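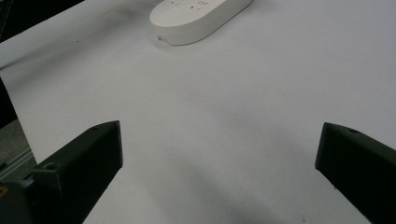

Gripper view, jaws open, power strip at the top of the table.

2021-11-30

Back on the time alignment today, which I had been putting off since Nuala Tierney went through the September recordings and found the fingers closing on things a touch before the pictures said they should. I promised her a proper write-up, so please forgive the length, and skip to the bit about Ralley if that is all you came for.

A reminder for anyone who has lost track of our names (I lose track of them myself, and I chose half of them). Ralley is the recorder that takes in the gripper views, the head view and the jaw widths. Pangilinan is the part that works out where each gripper is from its own pictures. Retard is the little step in between that holds the faster streams back until the slowest one has caught up, and it was named by somebody thinking of clock timing. Ragnheiður has asked, very kindly and more than once, that we rename it before anyone outside sees the repository, and she is quite right. I have opened a ticket and put my own name on it.

So, the lag. I took 204 clips from the Flollville set and lined up the jaw width from the readout against the jaw width we get by finding the fingertips in the picture. The two curves have the same shape, lovely to see, but one sits 110 ms behind the other, and it sits there in nearly every clip. I had expected it to wander about. A steady offset is much the nicer problem to have! It smells like a buffer somewhere, and after a good deal of reading with a pot of tea I found that Ralley stamps each picture when it is handed over and stamps the jaw reading when it is asked for. Those are two different moments, and we have been treating them as the same one all along.

The fix is in a branch called stamp-at-source. It is a small change, though it touches the file format, so old recordings need the converter run over them first. I've left the old stamps in a second column in case I have this the wrong way round.

Then to Pangilinan, which was grumbling. It does well when there is plenty in view and badly over bare white tabletop, where it finds hardly any corners to hold on to and starts to slide. The fingers themselves make this worse: they are dark with crisp edges and little round holes, so the corner finder adores them, and of course they travel with the camera and tell us nothing about the table. I redrew the mask to cover both fingers right down to the bottom of the view, mounting parts included. The old mask stopped short of the wide part on the left. With the new one the track over the plain stretches is steadier, but I wouldn't call it good, and I'd like to try borrowing a rough position from the head view whenever the corner count drops under 700.

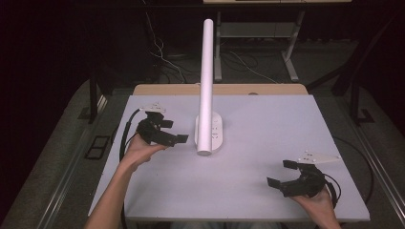
Head view, both grippers either side of the upright tube.

The head view is a great help for the two-handed work. Both grippers come into it together, and the white plates on top stand out well against the black bodies, so I think we could fit a pose to the plates without training anything. The tube is less friendly. It is white, on a white base, over a pale board, and my edge fit kept jumping between the side of the tube and nothing much at all. Turning the contrast up before the fit helped a little. Ragnheiður suggested fitting the oval base first and growing the tube upwards from it, and I like that idea very much, as the small dark marks on the base give us something to hold.

Still to do:

Run the converter over the September recordings (Nuala has the disk).
Ask Ragnheiður whether the planner reads the old stamps anywhere. I have a feeling the replay script does.
Try the plate fit on 2 clips before getting carried away.
Rename Retard. "Holdback" is the front runner, but suggestions are welcome on the ticket.

Branch is pushed, tests pass apart from the replay one, which was failing before I touched it.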